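OK a few of you asked what I've been up to since April, so let me do a little thread. Short version: I collect examples for a robot that is supposed to learn how to tidy a small table. Long version is, well, long. Get a drink.

The project is called Durkness (yes, with a u, I didn't pick it) and the idea is simple enough. A person does an ordinary job with their hands, the whole thing gets recorded from where their head is, and the learning system gets a big pile of those recordings to chew on. We need 2000 short clips before the first proper training run.

Every object we use gets a little sticker with a number handwritten on it. Then when somebody types up a clip they can write "lift 169" and not get into a fight over whether it's a tumbler or a glass or a cup. We had that fight! It went on for most of a morning and I was on the tumbler side.

So the clip list for the glass goes: pick it up, hold it with both hands, put it down somewhere else, do it again. You'd think there'd be one way to hold a glass. There are so many ways to hold a glass. Clear glass is also my favorite thing to collect because cameras have such a hard time with it, so every decent clip feels like money in the bank.

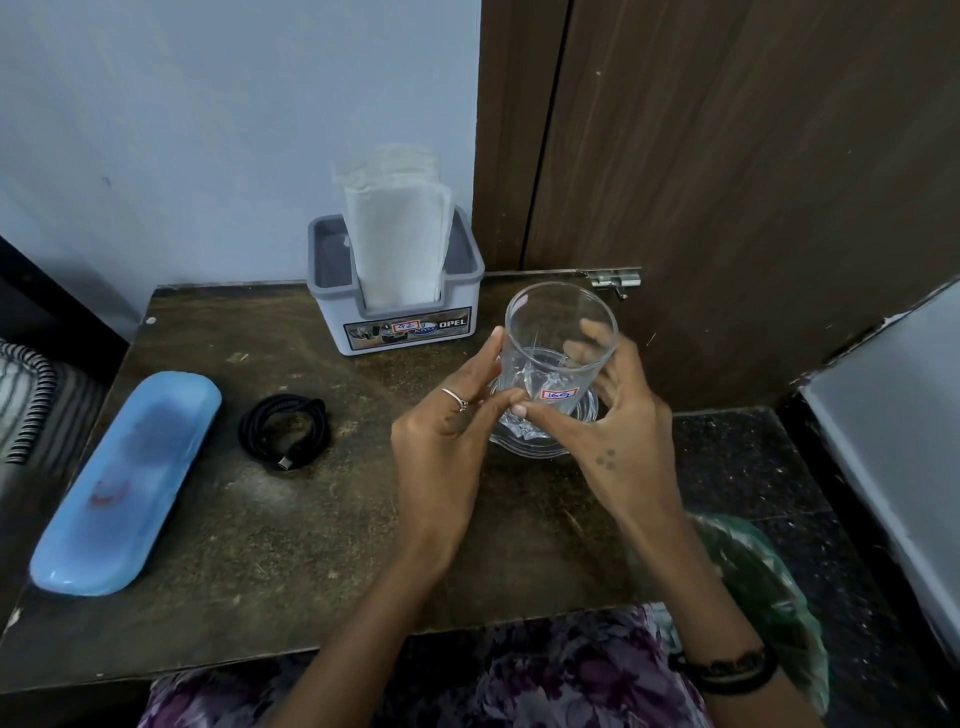
Kipchumba Kashindye: do you tell people how to grip things, or do they just do whatever they like? I'd worry about everybody copying the instructions and you ending up with one grip a thousand times over.

Great worry, Kipchumba, and it's the exact one we had after the first batch. I used to write these very fussy instructions (thumb here, fingers there) and the clips all came out like synchronized swimming. Now the sheet says what should happen to the object and leaves the hands alone. Much messier, much better!

Same with speed. I don't ask for slow anymore. People who are asked to go slow start moving like they're underwater, and then the robot learns underwater. We found that out with a batch we call Brukham, after the street the old office was on, and most of Brukham is sitting on a drive where I hope it stays.

We keep sessions short now too, 14 minutes and then a break. After that long everyone's hands start repeating themselves, mine included. I tried to push through once and did the same little flick of the wrist on every single pick. Watching it back was like hearing your own voice on an answering machine.

Also, please leave the extra stuff on the table! I have said this so many times. A cable, a case, a box, whatever. Real bedside tables have things on them. If the only thing there is the one you're about to pick up, the system gets very good at finding the only thing there.

My friends at Lyimo (the other team, they do laundry, pray for them) clear everything off before they start and we argue about it over lunch. They have their reasons. Shirts are hard enough without a tumbler in the way, I'll give them that.

Now, paper. Oh boy, paper. A glass is the same shape at the end of a clip as it was at the beginning. A napkin has opinions. You touch one edge and another one lifts, two layers stick together, the fold you were following goes off somewhere. I've asked for three times as many napkin clips as glass clips and I already think that was stingy.

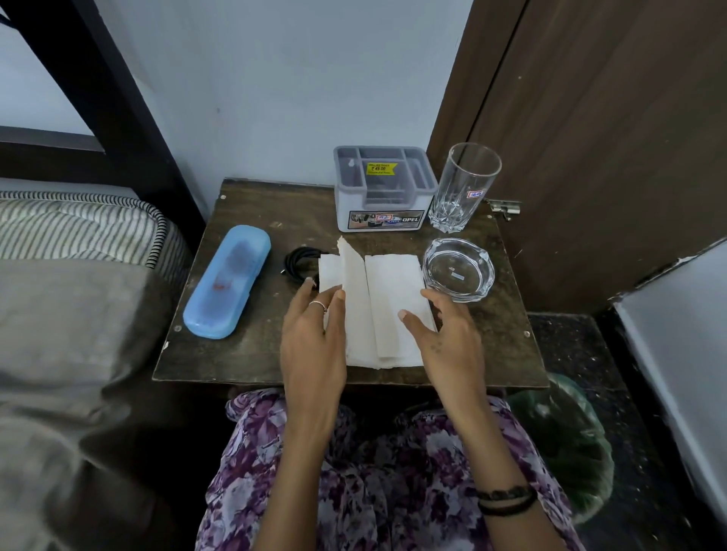

What do you do with the clips where it goes wrong, like when two napkins come up together?

We keep them. They get tagged as a miss, with a note saying at what point it went sideways, and if the person fixed it we try hard to keep the fixing part in the same clip. The robot is going to grab two at once all day long, so it may as well see how a person gets out of it.

The tagging tool is called Judow and I have a love/hate thing with it. Love: you can scrub through a clip with the arrow keys. Hate: it logs you out if you go make coffee. I have lost whole pages of notes to coffee.

Oh, and we check every clip twice, two different people who don't see each other's notes. Where they disagree I get to be the judge, which sounds grand and mostly means staring at somebody's thumb for six minutes trying to decide if it has let go yet.

Where we are as of 06/07/2019: glass is done, the box is nearly done, napkins are maybe halfway. Next up is things with lids, and I've already started a sheet for it. If you have a strong feeling about how lids should be split up (open, open partway, off completely?) my replies are open and I will read every one.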